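Corina Gruber wrote on Monday:

> We are in the big room at Orkville until the end of April. Tall ceiling, wooden floor, and the heat collects at one end by 2 in the afternoon. I have one pedestal fan. Where do I stand it, and does it matter which way it faces? Someone suggested pointing it at the ceiling. I also have a cable crossing the floor and would like to know what others do with theirs.
>
> Corina

Corina,

Placement matters more than speed. In a room with a high ceiling, a single pedestal fan will not turn over the whole volume, so decide first what you want from it. If the aim is comfort for people working at one end, set it at chest height and turn it slightly across them. Straight on, it dries the eyes and lifts every loose sheet of paper in its path. 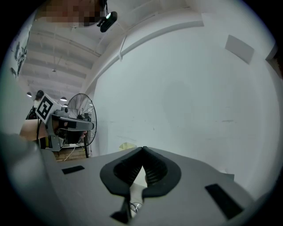
Keep the back of the guard clear of the wall. We use 40 cm at Clevton as the minimum; closer than that, the intake is starved and the motor note changes audibly. Oscillation off if the work area is narrow, on if people are spread out.

Pointing it at the ceiling is worth trying in winter, when you want the warm layer brought down. In April I would leave it – you would only be mixing warm air back into the part of the room people occupy. If there is a window or door on the cooler side, put the fan near it, facing in, and open something at the opposite end.

On the cable: run it along the wall wherever it will reach. Where it has to cross the floor, cross at a right angle to the walking direction and tape the full length, not only the ends. Cloth tape comes off a finished wood floor cleanly if you pull it low and slow. The glossy kind left residue on 2 boards at Narnitz and we had to clean them with mineral spirits. For anything staying down longer than a week, use a low rubber cover strip. Temba has a spare one, 224 cm long, if you want to borrow it.

Also check the base screw before moving the fan. On ours the pole had worked loose and it leaned when carried.

Martti Heiskanen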